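News from the Dastbridge Players
2020-12-02

Zsófia Csonka is coming home for the winter reading

Well, friends, I have been sitting on this one since before Thanksgiving and it has very nearly done me in, so let me just say it: Zsófia Csonka has agreed to read the lead in our January production of The Ostermann Letters. Yes, that Zsófia! Those of you who have been on our mailing list a good long while will remember her as the younger sister in Lanterns at Skeluver, back when we were still performing in the school gym and the basketball hoop had to be hidden behind a bedsheet.

For anyone newer to us (and welcome, there are quite a few of you this year), Zsófia grew up on Mill Street, did three seasons with us as a teenager, and then went off to study acting. She has worked steadily ever since, mostly on stage, with a few television parts along the way. My own favorite was the suspicious pharmacist in Holtico, a part she was hired to play for one episode and ended up playing for 9. I have watched the one with the missing prescription more often than I would care to tell my husband.

I talked with her by phone for the better part of an afternoon last week. She was making soup at the time, so there was a fair bit of chopping in the background, and we got sidetracked more than once by the question of dill. She told me she still has her script from Skeluver with all her old pencil marks in it, including a note in the margin that says "SLOWER" underlined three times. She believes that was my handwriting. It was.

The Ostermann Letters is a play for two voices, and the other voice will be Tanveer Memon, whom you all know from more of our shows than I can list. Tanveer and Zsófia have never shared a stage, although they did once share a ride to the airport and apparently argued the whole way over whether radio acting is harder than film acting. They have picked that argument right back up in rehearsal. I have asked them to save some of it for the talk afterward.

We are doing this one over the internet, of course, with each of them reading from home. I miss the hall terribly, and I know many of you do too, but there is something rather lovely about hearing a play of letters spoken by two people who really are in separate rooms. Tanveer has hung quilts all over his spare bedroom to soften the echo, and he sounds marvelous.

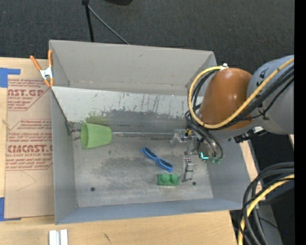

Tickets are $7 per household, and you can have as many people on the couch as the couch will hold. We have room for 200 households on the night, and the link will be sent to you by email the morning of the show. If you would like a printed program mailed to you, please tell us when you reserve, and do check that we have your current street address, especially if you moved over the summer.

I should also mention the roof fund, which I promised I would keep short. We are $2,000 away from our goal, and every ticket to the reading goes toward it. If you had been planning to send a little something before the end of the year, a check to the usual post office box would be most welcome.

Zsófia says she will stay on the line after the reading for questions, and she would especially love to hear from anyone who was in the cast with her at the gym. If you have old snapshots from those days, please send copies along and I will see that she gets them.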